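About Stirumix

Stirumix is a small fishing school and guide service for people who want to learn to fish in lakes and rivers with calm and good habits. We teach fly fishing and light spinning, mostly for trout, perch and pike. We are open from the spring until the first hard frosts, and in winter we make flies, repair rods and prepare the next courses.

The school was started by Lucienne Hamel, who is still the head teacher. She learned to fish as a child with her grandfather, on a slow river with many reeds, and she came to this country as an adult with one suitcase and two rods. In the beginning she gave lessons only to neighbours and to the children of neighbours. They told others, and after some seasons she had to choose between her office job and the river. She chose the river, and her family has forgiven her.

Our house is on the shore of Lake Firkine, at the end of the gravel road after the sawmill. There is a classroom downstairs, a workshop behind it, and a covered place outside where the wet waders hang. The jetty is two minutes away on foot. Please be careful on the boards in the morning, they can be slippery until the sun has come over the hill.

What we teach

The main course is called Carré. The name comes from the square of short grass where all our pupils make their first casts. We put four pegs in the ground and a rope around them, and the pupil must land a piece of wool inside the square before he or she goes to the water. Some people find this a little boring at first. We keep it all the same, as a person who casts well on grass will frighten fewer fish later.

After the grass we go to the lake, and then to the river Nukik, which runs out of the lake on the north side. The Nukik is cold and quite quick, with stones that move under the foot, and we use a wading stick there always. In June the mayfly comes in the evening and the trout rise close to the banks. It is the time that our old pupils ask for first, so it is wise to write to us early if you wish to come then.

A group has never more than 8 pupils, with 2 teachers. We have tried bigger groups and we did not like it. The lines get caught in each other, the shy ones stand at the back, and the teacher spends the day with knots.

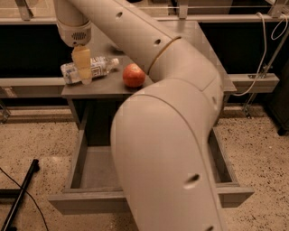 Do I need to bring my own rod for the first course?
All rods, reels and lines are lent by the school and are included in the price. If you have a rod at home that you like, you are welcome to bring it, and we will look at it together and tell you if it suits our water. Bring warm socks, a hat and something for the rain.

How we treat the fish

We follow the rules of the district, and on some points we are more strict than the rules. We fish with barbless hooks only. On the Nukik all trout go back into the water, also the big ones. On the lake a pupil may keep perch for one meal, and we show how to kill the fish quickly and how to clean it. We think a person who eats fish should know how this is done, but we do not oblige anyone to do it.

We ask you to wet your hands before you touch a fish, to keep it low over the water, and to make the photograph short. In the hottest weeks of the summer we measure the temperature of the river in the morning and again after lunch. When the water is too warm, we stop the trout fishing and go for pike from the boats, or we stay in the shade and tie flies. The course price is not changed for this reason, and we say it clearly before you book.

The children

The school for children is a separate thing, and for many of us it is the nicest part of the year. It is for boys and girls who can already swim. They fish from the jetty with simple rods and floats, they learn the names of the insects under the stones, and they all wear a life jacket, also when they say that they are too old for it. Parents may stay and watch, or they may walk to the village for coffee. We have noticed that the children listen better when the parents choose the coffee.

The workshop

In the workshop we tie flies for our own courses and for sale. We make 500 of the small brown sedge every winter, and they are usually gone before the autumn. There are also darker patterns for the Nukik and some large streamers for pike, which are Lucienne's own idea and do not look like any animal. Rod repairs are accepted from everyone, not only from pupils. A new tip ring can be done while you wait. A broken section takes longer, depending on the maker and on how old the rod is.

The water around us

Each spring, before the season, we clean the lake shore near the school together with the people from the village. Last spring we also planted 300 young willows and alders along the Nukik, on the part where the cows had broken the bank. A fence has been put there now, with a small gate for anglers. Please close the gate after you.

Visit us

You can come and see the school without booking when the flag is up on the jetty. The best time is after four o'clock, when the groups are back and there is somebody in the house. In the mornings we are on the water and cannot hear the telephone, so it is better to leave a message with your name and number, and Lucienne will call you back in the evening.

Dogs are welcome on the lake side if they are on a lead. Cars should be left by the sawmill when the small parking place in front of the house is full.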